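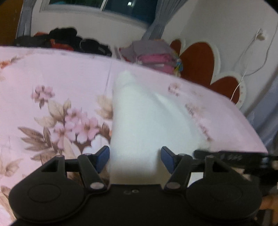
November
By Othmane Benkirane and Ilham Cherkaoui

4.2 The bedroom station at the open day

The last station of the open day was dedicated to soft objects. We chose this subject because visitors of the Drellon laboratory often ask about clothes and bedding, and our earlier demonstrations used only boxes and cups. A soft object does not keep its shape when it is touched, so the person who holds the gripper must decide at which place to close the fingers, and how much cloth to take between them.

Visitors used the Nallell hand-held gripper, which is described in Section 3. Each visitor received a short explanation of six minutes and then worked alone on a bed. The instruction was only to take the pillow and put it at another place on the sheet. We did not show a preferred grasp before the first attempt, as we wanted to see what people would choose by themselves.

In total, 106 visitors took part in this station and they made 300 attempts. We marked 167 attempts as edge grasps, where the fingers close near one end of the pillow. The other attempts were grasps near the middle, or they were stopped by the visitor before the fingers were closed. Adults and children are not separated in these numbers.
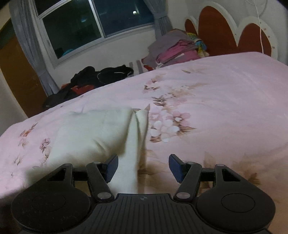 Soft Handling Group, Bensaid Institute

Figure 4. Grasp of a pillow on a bed with the hand-held gripper. The cloth is pinched between the two blue pads and rises in a vertical fold.

The fold in Figure 4 is important for the discussion. When the pads meet at one end of the pillow, a part of the cloth goes up between them and creases appear near this end, while most of the pillow stays flat on the bed. Several visitors told us that they looked at this fold to judge if the grasp was good. The same cue was reported in our pilot study with the Cirilard trainees, but there the objects were towels.

Two difficulties were observed. First, some visitors pressed the gripper down into the mattress before closing the fingers, and then the pads took the bed cover together with the pillow. We counted these attempts as failed, even when the pillow was moved. Second, the body of the gripper hides the lower part of the object from the camera view. For the visitor this was not a problem - he or she could look from the side - but for the later labeling it made the work slower.

We do not compare the station with the laboratory sessions in a statistical way. The visitors were not selected, and many of them repeated the task after they watched other people. The comments that they wrote on the cards are treated in Section 4.3.

Contact: Soft Handling Group, Bensaid Institute | Copyright the authors | Back to top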